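Telden Library Puts Its Old Newspapers Within Reach

If you grew up in Telden, there is a fair chance that somebody you love is in the back pages of the Trevor Weekly – a christening, a bowling score, a prize squash at the fall fair. Starting in March, you will be able to go and look them up without an appointment, and without the white gloves that some of us remember from school visits.

The library on Skotis Street has moved its whole run of the paper, 2,290 issues in all, out of the basement and into the reading room on the second floor. The paper folded long ago, but people have never stopped asking for it, and the new room has big tables, good lamps and, bless them, comfortable chairs. The issues are bound into 324 volumes, arranged by year, and you may take down two at a time.
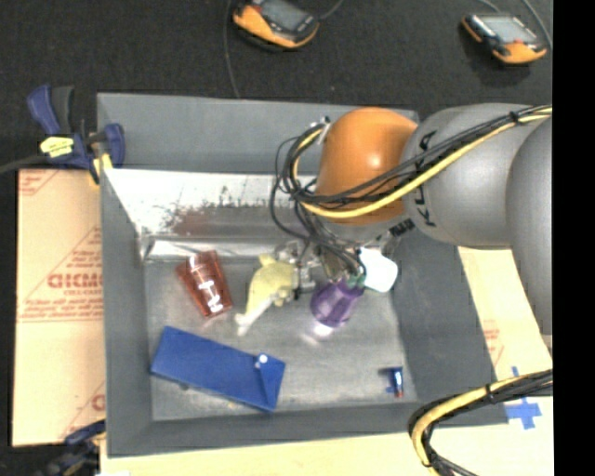 Branislav Kuruc said he had already been up twice to hunt for his grandmother's recipe column, which ran for most of one winter under a name the family still argues over. He has found the plum dumplings but not the poppy seed roll, and he would be very glad to hear from anyone whose mother clipped it.

The move was paid for partly by last summer's book sale, where more than 737 people came through the doors on what must have been the hottest afternoon of the year, and partly by a gift from the family of Ovidiu Bratu, who set type at the Weekly for many years and kept a good many of the missing issues in his attic.

The reading room opens at 10 in the morning and closes at 6. Copies cost 50 cents a page, and the front desk can make change. Please bring a pencil, as pens have to stay downstairs with the coats. If you have loose issues at home, even torn ones, the desk would love to see them – there are still gaps in the early years.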